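Okay, robot bread thread, because our method finally gave me a result I want to talk about! We've been teaching two arms to put bakery stuff in a basket at Wikström, and the question was how few demos we could get away with.

Old recipe: 1663 demos, everything thrown in. New recipe: 55, picked by Ashok Tiwari's scoring script — it keeps the ones where the grasp looks least like the grasps we already have.

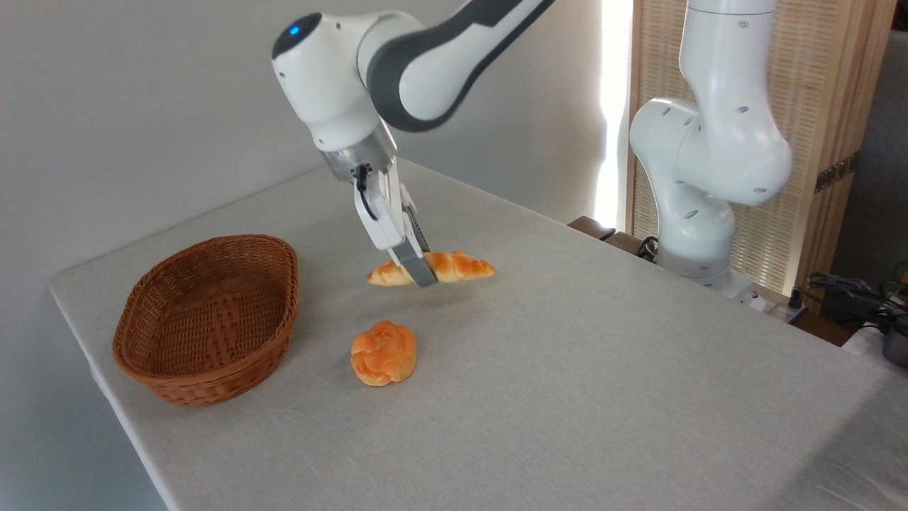

Same test for both policies, 16 tries each. The small set missed 2 more than the big one. That's it!! I was braced for way worse.

Caveat — one table, one basket, so please don't go quoting me on dishes or laundry yet. Knotted buns are still the hard case. Writeup should be out in July, code too if I clean it up.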